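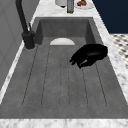 Is it better to show a robot a task by hand or by remote control? By remote control if the robot's own cameras are what it will learn from, and by hand if you mainly care about the feel of contact.

Sixten Söderlund
April, Saturday

Longer version. Guiding the arm by hand puts your own arms in the recording. The robot won't see them later, so the pictures it learned from don't match the ones it gets.

Remote control fixes that and brings its own trouble. You lose touch, and any delay makes people stop and wait between moves. The pauses end up in the data.

We drive the simulated kitchen in Favaden, sink tasks this week. 576 demonstrations kept so far, out of 1711 started. I throw out anything where the operator changed their mind halfway.

Pavlović keeps those and tags them as recoveries. We disagree on this and have 2 training sets as a result.

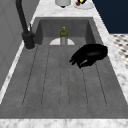 How many demonstrations does one task need? Enough that adding more stops changing the success rate on start positions you held back, and that number differs for every task.

Murnel replays each demonstration from its saved start state before I look at it. If the replay ends somewhere else, the recording goes. Cheap check, catches timing faults.

Depth is the hard part for new operators. On a flat screen they come in too low or too high — a second view from the side helps more than practice does.

Also: nine operators is plenty of styles. Some approach from above, some slide in sideways. Averaging the two gives you a path neither person would take.

Next batch goes through the Lidudine controller with the grip on a trigger instead of a button. Settings to follow once I've written them down properly.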